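# Grease, Glue and Other Things Stuck to My Table

A tabletop is the hardest-working surface in any house and gets the least respect. Ours has been a desk, a potting bench, a place to gut a pumpkin every fall and, on two occasions, a bed for a dog who knew better. I've spent more evenings than I'd like getting things off it, and these are my notes. 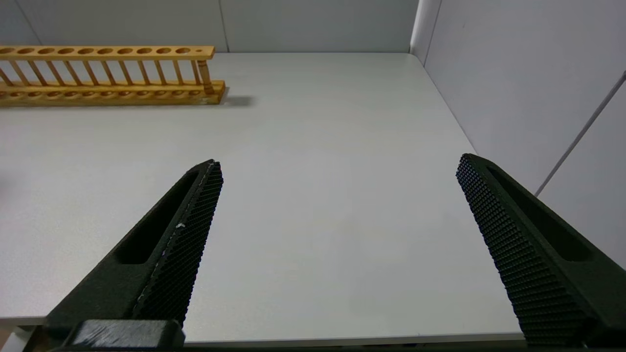 Start with the mildest thing you own and work up. Everyone knows this, and everyone goes straight for the blue bottle under the sink with the warning label. Plain warm water on a cloth, left sitting on the mess for a few minutes, handles most of what a family can spill. If I'd learned that at 20, I would have saved a fortune in sprays and at least one good finish.

## Sticky labels and tape gum

Peel slowly, and peel low, pulling the label back along the surface instead of straight up. If it tears anyway (it will, they print them on tissue and spite), warm what's left with a hair dryer on low and roll it off with your thumb.

For the gray film that stays behind, use cooking oil. Put a few drops on a paper towel, lay it on the film, go do something else. When you come back, wipe, then wash off the oil with dish soap or you've traded a sticky patch for a slippery one. Don't try this on bare wood. The label comes off nicely and leaves you a dark oil spot in the exact shape of the price tag.

Masking tape that has been down since last November is its own category. It has moved in. Heat, oil, patience, repeat.

## Candle wax

Let it go hard. An ice cube in a sandwich bag speeds things along. Then get under the edge with an old plastic gift card and most of it pops off in one piece, which may be the most satisfying thing you do all week. A metal scraper also works, in the sense that the wax will be gone and so will a strip of varnish.

The brown paper and warm iron trick is fine on a tablecloth. I don't let an iron near furniture. I own a shelf with an iron-shaped mark on it and I've heard all the jokes.

## White rings

A cloudy white ring on a finished wood table is usually moisture caught in the finish, and often it leaves by itself if you ignore it overnight. Ignoring it is a skill I have worked hard on.

If it's still there in the morning:

- Lay a dry cotton cloth over it and run a hair dryer on low, moving constantly, checking every half minute.
- Still there? Rub in a little petroleum jelly, leave it overnight, wipe it off.
- Still there? Buy a coaster and put it on top. Visitors will think you're tidy.

Dark rings are another matter. Dark means the water got through to the wood, and you're looking at sanding and refinishing. See above regarding the coaster.

## Super glue

Put down newspaper before you glue anything. I write this as someone with a permanent record of every mug handle I've ever repaired.

For a drip that has already set, try a plastic scraper first, since many finishes are slick enough that the glue will lift. Nail polish remover with acetone in it will soften super glue very well. It will also soften varnish, paint and quite a few plastics with equal enthusiasm. Test it somewhere that faces the wall, dab with a cotton swab, keep a window open and keep it well away from the stove or any flame.

If the glue is on your fingers, soak them in warm soapy water and roll the skin apart gently. Don't pull. You'll be back to full service in a while, and you couldn't have answered the phone anyway.

## Ink and marker

Ballpoint usually gives in to rubbing alcohol on a swab. Blot, turn the swab, blot again. Rubbing in circles gives you a much larger and paler drawing.

Permanent marker on a hard sealed surface can be fooled with a dry-erase marker: scribble over it, wipe while it's fresh, and both come up together. The first time I tried it I assumed I was being pranked. It won't work on unfinished wood, which drinks up marker and asks for seconds.

## Baked-on mystery

Every table has one spot that can't be identified. It's the color of toast, it has been there longer than the curtains, and it laughs at a sponge.

Mix baking soda with enough water to make a paste like frosting. Spread it on, drape a damp cloth over it, wait. Wipe with the cloth before you even think of scrubbing. Baking soda is a gentle abrasive, and on a glossy finish it can leave a dull patch, so again, go try it in a corner. On stone tops leave the vinegar and lemon in the kitchen cabinet. Marble in particular takes acid very personally.

And please don't mix your cleaners to make something stronger. Bleach with ammonia, or bleach with vinegar, makes a gas that will get you out of cleaning permanently.

## Crumbs in the crack

If your table has a leaf, it has a crack, and if it has a crack, it has a history of every breakfast served on it. Run a dry toothbrush along it first, then the vacuum with the narrow nozzle. A damp cloth first makes paste, and the paste sets.

A wooden skewer handles the corners. A butter knife handles them faster and leaves a little trail of dents to remember it by.

## What I keep in the drawer

It all fits in one shoebox:

- two plastic gift cards, both empty (one has four cents on it and I can't bring myself to admit that's empty)
- cotton swabs and rubbing alcohol, cap on tight
- an old toothbrush with a big X on the handle, after an incident
- soft rags cut from T-shirts, seams trimmed off
- a box of baking soda
- petroleum jelly

There used to be 34 rags. The washing machine is working its way through them along with the socks.

## A word on prevention

Trays. Put anything that drips, rolls, leaks or gets painted on a rimmed baking sheet, and when you're done, carry the whole disaster to the sink. I paint on one, repot on one and sort screws on one, and the one time I didn't bother was the time with the wood stain.

Felt pads under anything heavy, too. Check them now and then, as they pick up grit and turn into small round pieces of sandpaper. Mine did a lovely job on the spot where the lamp lives. The lamp is staying right where it is.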